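Siswood open day, and why I came home wanting shelves

So I finally got myself to the Siswood open day on Monday, after missing it two years running. They pack dry goods and kitchen bits for small shops, and I'd expected half an hour of brochures — I stayed until gone four!

Efua Yakubu took our group round. She started us in goods-in, where it was all pallets and draughts (bring a jumper), then through to the picking area, which was the part I'd come for. I have a tiny stockroom of my own and I'm nosy about how other people store things. They've got 129 bays in there, and Efua reckons the longest walk on a normal order is about 200 steps. Mine is four, and I still lose things.

What I liked best was the steel shelving with plastic crates on it, blues of various sorts, and a proper front lip on each shelf. I asked whether the lip gets in the way when you're lifting something heavy out, and Efua said you stop noticing after a week.
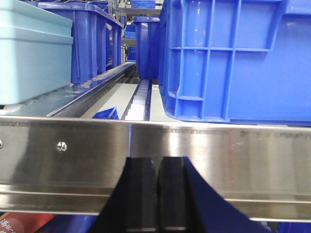
I also asked about cleaning, because I'm that sort of visitor, and was told Friday afternoons, everyone joins in. Then tea and a very good ginger cake in the canteen, where I got talking to Traian Ghiță about label printers for far too long and nearly missed the bus. The next open day is in July and you do need to book.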